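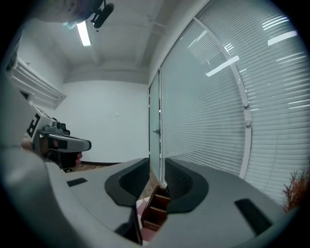 Regluing a small slatted organizer

2018-12-21

Filed under: desk, repairs

The brown organizer has been on my desk longer than the desk has been in this apartment. It is a small wooden thing with reddish-brown slatted sides and short horizontal rails, and it holds whatever I don't want rolling into the keyboard. I bought it at the Mindomar market in February, from a table of kitchen odds and ends, without knowing what it was made for. Spice jars, possibly. Kaj Ketilsson says napkins. I have used it for pens, a steel rule, tweezers and the short screwdrivers.

In the fall it started to rack. Pushing on one upper corner moved the whole body out of square, and it came back only part of the way when I let go. These are my notes on the repair, mostly for my own reference.

What was wrong

The slats are glued to the rails with no pins and no joinery. Each contact is a flat face on a flat face, so the glue does all the work. When I flexed the body and watched the joints under a desk lamp, two contacts on the lower rail opened by the thickness of a sheet of paper. The upper rail was sound everywhere.

I considered leaving the good joints alone and wicking thin glue into the bad ones. I tried that first, with the remains of a bottle I had. It held for a week of light use and then let go again. The old glue was still in there, and new wood glue does not bond well to a cured film of old wood glue. So the joints had to be opened and cleaned.

Opening the joints

The old glue softened with heat and water, which suggests either hide glue or a cheap white glue. I didn't test further.

Method: a folded strip of cotton cloth, soaked and wrung out, laid along the joint. A household iron on its lowest setting, held on the cloth for 15 seconds at a time. After the third application the first slat could be moved with a thin palette knife. The second needed 5 applications and left a small tear in the rail, with the fibers still attached at one end. I pressed them back down and left them for the glue-up.

The finish clouded slightly where the cloth touched it. Most of that went away overnight. I would use a narrower cloth another time.

Cleaning

Warm water and an old toothbrush took off the bulk of the glue. What remained was a hard amber line in the corners, and I scraped that off with the back of a craft knife blade. I did not sand the mating faces. Sanding a face that narrow rounds it over almost immediately, and a rounded face has very little contact area left.

After that, everything dried on a rack in the kitchen. Dalva Brandão, who shares the kitchen, asked how long the iron would be out. Two evenings.

Gluing and clamping

Glue: Fellitz white wood glue, the ordinary indoor kind, from the hardware store downstairs. Open time was enough to do one side without hurrying. I spread it with a toothpick on the rail only, a thin film, and rubbed the slat back and forth a few times before setting it in position.

Clamping was the difficult part. Spring clamps are too strong for slats this thin and tend to walk along the face as the glue slides. I ended up with the following:

Two scraps of flat board, waxed, one inside and one outside the joint.
Wide rubber bands around both scraps, doubled once.
A square block cut to fit inside the body, to stop the bands from pulling it out of shape.

The block mattered more than the bands. I measured the diagonals before the glue set and again after, and they matched to within what my rule can show.

Leave it alone overnight. I took the bands off after 35 minutes on the first joint to see how it was doing, and had to put them back on in a hurry with glue on my fingers.

Finish

I wiped the squeeze-out with a damp rag while it was still soft, then touched up the clouded patch with a brown furniture wax, brand Kulent, applied with a cotton swab and buffed with a sock. The color is a little darker than the original on the lower rail. Under normal room light I can't find the spot without turning the piece to catch a reflection.

I did not refinish the rest. The brown is uneven between slats and I prefer to leave it that way.

Loading it again

The racking was partly my doing. I had been keeping a heavy pair of side cutters in one corner, handles up, and every time I pulled them out I levered against the rail. They now live in the drawer. Current contents: pens, pencils, the tweezers, one small brush for cleaning the keyboard. The steel rule lies flat behind the monitor.

Lâm Ngô suggested adding a thin plywood bottom panel as a brace. It would stiffen the body considerably, but it would also trap pencil shavings, and I would rather see whether the joints hold as they are. If the lower rail opens again I'll drill for small bamboo pins, the kind cut from skewers, and write that up separately.

I still need to return the square block to Abílio Rebelo, who cut it for me on his table saw and wants it back for a birdhouse.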